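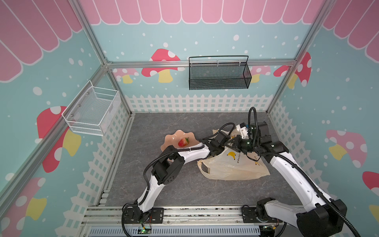
Hudstead opens its doors one afternoon each October, and the crowd goes straight past the coffee to the Taton stand. It is an odd place to look for the future of shopping. The walls are done up like a nursery, all pink awnings and spotted toadstools, and two white arms are bolted to the front rail with the air of bouncers at a tea party. Between them lie a carrier bag with a banana on it and one strawberry on a peach plate.

The task is called Plillidel, after a village one of the engineers couldn't spell. Fruit goes in the bag. A child of six manages it without a grant. The arms have had 9 months and about 200 hours of practice, and the trouble, I'm told, is the bag – fruit stays put, but plastic has opinions.

Zwane, which makes the software, sent 2 people to stand by the rail and wince. I stayed for several rounds. The man next to me had stopped for a minute on his way to the car park and was still there when they began switching off the lights, eating crisps and muttering "left a bit".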